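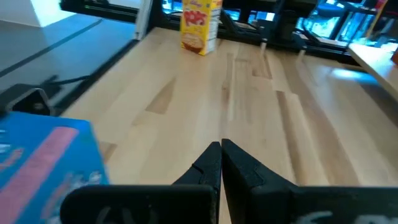

Blue cardboard box, close up.

Ticket: Sire stats wrong on the stallion page
Product: Daslow pedigree database
Status: Solved

I love this database and use it every day, so I was thrilled to find a puzzle in it! The page for the sire Kutum says he has 1,559 runners. He stood only two seasons at a small stud, so that can't be right. His winners look fine, and so does his list of stakes horses.

Tried so far:
Cleared the cache and logged in again. Same number.
Opened the page in the older Patex viewer. Same number, so it's in the data and not the display.
Exported his foals to a spreadsheet and sorted by year - and there it was! Foals born 8 years after he left stud are listed under him, and plenty of them are out of mares that never left the other side of the world.

My guess is that two horses share the name and the November import glued them together. The country suffix is missing from his entry, which would fit nicely.

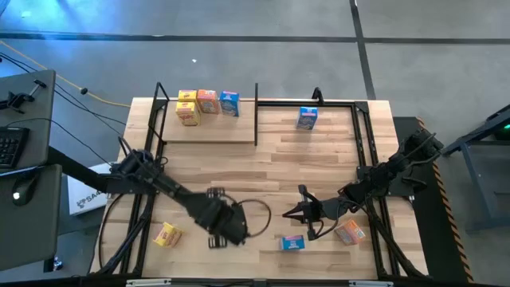

Nahom Yimer: Good guess, and thanks for the export. There are two Kutums, and the import dropped the suffix on both. I've split them and put the suffixes back. Can you reload and check the broodmare sire tab too? That one rebuilds on its own schedule.

Reloaded at 5 p.m. and the runners look right! Broodmare sire tab was still showing the old total, then came good after the rebuild. Tsegaye, his best daughter, is back under the correct horse with her wins at a mile - so happy to see that.

One small thing left: the yearling sales link on her page still opens the other Kutum. Should I start a new ticket for it?

Nahom Yimer: No need, I'll fix the link under this one.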